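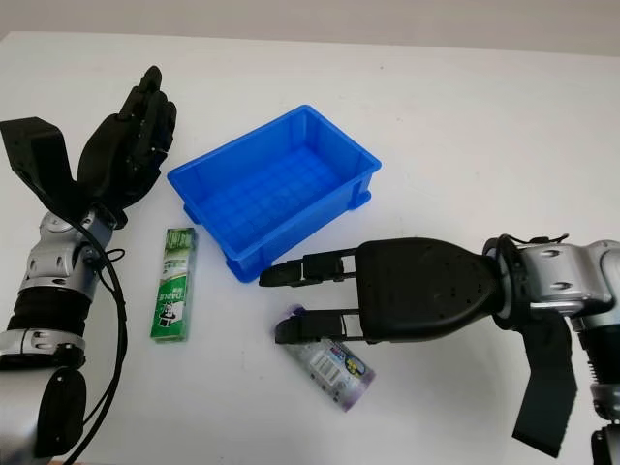

Ticket: grasp labels disagree between head and wrist views
Project: Nelurbridge
Reported by: Seraina Imhof
Assigned to: Stepan Maksymiv
Status: open

Wednesday, 09:40 – Imhof
The contact classifier returns "no contact" on the head stream while the wrist stream returns "contact". Set: 1156 labeled pairs. Both streams agree on 936. Most of the remainder involve the roll. The toothpaste box gives no trouble.

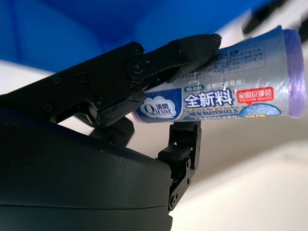
Wrist view, upper finger on the wrapper. Label: contact.

10:25 – Maksymiv
Checked the clock offset first. It was 50 ms on the right wrist stream. Corrected and reran the pairing script. The count did not change, so I am ruling out sync as the main cause.

11:10 – Maksymiv
Went through the wrist crops by hand. Glare on the plastic does not seem to matter, but motion blur on a finger lowers the score.
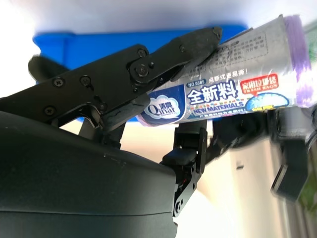 Wrist view, blurred finger below the roll at right. Label: contact, low score.

13:30 – Imhof
From the head, the lower finger hides part of the roll, and the point where finger meets wrapper is hard to place. I suggest we mask the head label whenever the fingers overlap the object – and keep the wrist label as the reference.
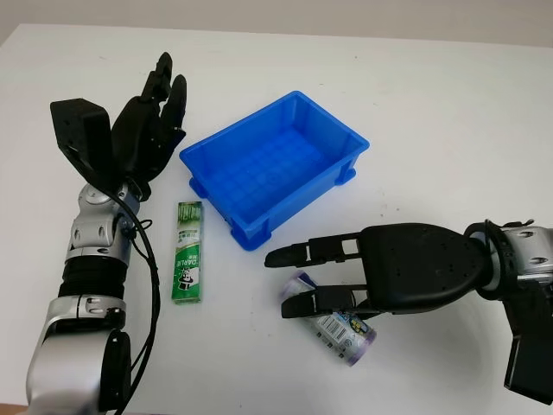 14:05 – Maksymiv
Agreed. Mask added to the config, window set to 8 frames. Retraining tonight with the old split. Alvarado to review the masked pairs before we touch the threshold.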